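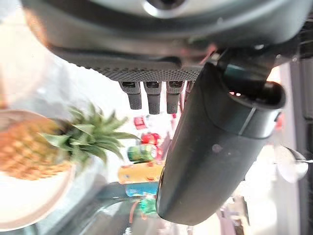 Boglárka Dobos replied to my last post asking why I don't just write code for the pineapple. Fair question! I could type in positions all afternoon, and then the plate gets nudged a little and every one of those numbers is junk. Showing it by hand is faster for me and a lot more fun.

So, a thread on what I've learned from teaching a robot to handle a pineapple 🍍

I've been doing this in two ways. One is hand guiding: you grab the arm, it goes soft, and you walk it through the job like you're teaching somebody to swing a golf club. The other is remote control, where I sit off to the side with the handset and watch what the wrist camera sees. I started out sure I'd hate the second one. Now I do most of my demos that way!

Why remote wins for me: when I'm hanging onto the arm, my sleeve and my elbow and half my head end up in the video. The robot won't have my elbow next to it later. With the handset, what it learns from is what it'll get.

The view takes getting used to, though. Wrist video comes in sideways on my setup and my brain fought it for the whole first session. I kept pushing left and going up. Somewhere in the second session it clicked and now regular video looks wrong to me, lol

The crown is the hard part. Leaves are pointy and bendy and they go every which way, so I come in on the body and stay clear of the green stuff. I must have done that approach 50 times before I liked one enough to keep it.

Also, slow down!! My early demos were me showing off. Fast, smooth, big swoops. The robot copied the swoops beautifully and missed the fruit. The dull, careful ones taught it way more.

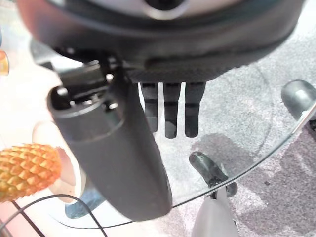 Munther Mansour says I should leave my bad runs in, the ones where I come in crooked and have to fix it, and I think he's right. I'd been deleting them! But a fix is worth showing too. If it only ever sees perfect approaches, it has no clue what to do when it's a little off.

So the new rule is: if I recover, I keep it. If I give up and reset, it goes in the trash.

Glass tables are their own adventure, by the way. You're looking right through to the carpet and the chair wheels, and the only part of the table you can really pick out is the edge. I use that curve to judge how low I am. I'm sure there's a smarter way, tell me if you have one.

Where I am now: 500 demos saved, 4 starting spots for the arm. I'd love to get to 2000 by March but my thumbs have opinions.

Next up is handing the controls to a friend who's never driven it, to see how different their demos look from mine. I'll post the side by side when I have it. Send me your weirdest objects to try in the meantime!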